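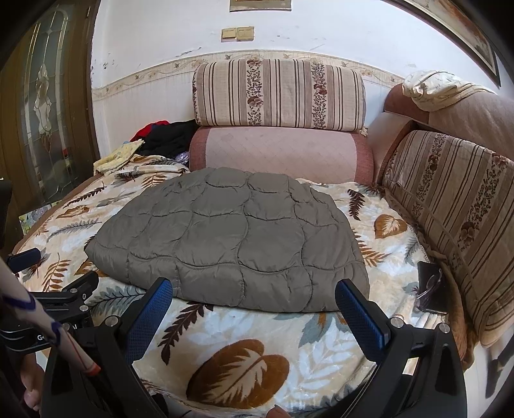 Skokus on screen: a thread from the Bornow Television Archive

May 6, 2022

Search programs, people, places Go

1/ The Bornow Television Archive is pleased to announce that the drama series Skokus will be available to viewers outside its home country for the first time. All 49 episodes have been cleared for release with English subtitles.

2/ Skokus is set in a ferry town in winter and follows two families who share one boatyard. It was made for a Sunday evening audience and was never sold abroad during its original run. Many of our members have asked for it over the years, and we thank them for their patience.

3/ Each episode runs 45 minutes. The opening titles, the closing song and the short recaps have all been kept. Earlier repeats left out the recaps, and several scenes in the second season were trimmed to make room for advertising. Those scenes have been put back.

4/ The picture was restored from the broadcast tapes by Carré, the post-production house in Grenwood. Of the 49 tapes, 29 needed repair before they could be played. Viewers will notice a change in color between episodes 11 and 12 – the series moved to a different studio at that point, and the difference has been left as it was. 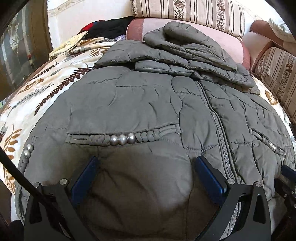 5/ The subtitles are new. The boatyard characters speak a coastal dialect, and our translators chose plain English for it in place of a regional accent. Songs are subtitled in full. Signs and letters shown on screen are subtitled where they matter to the story.

6/ The first season opens on the Archive's viewing service in October. Members may watch at no added cost. Other viewers may register for a single-season pass, and the price will be posted on the service page before the release.

7/ A preview of the first two episodes will be held in our Grenwood screening room, which seats 100. Members will receive a booking link by email. Seats are given in the order that requests arrive, and each member may ask for two.

8/ Cast interviews recorded for the original press office will be added to the series page as they are cleared. Four are ready now. They are in the original language – subtitles for these will follow later in the season.

9/ Schools and film societies that wish to show Skokus in public should write to the licensing desk and state the episode numbers, the venue and the expected audience. A home viewing pass does not cover public showings.

10/ Questions about subtitles or access may be sent as replies to this thread. Staff will answer on weekdays during office hours.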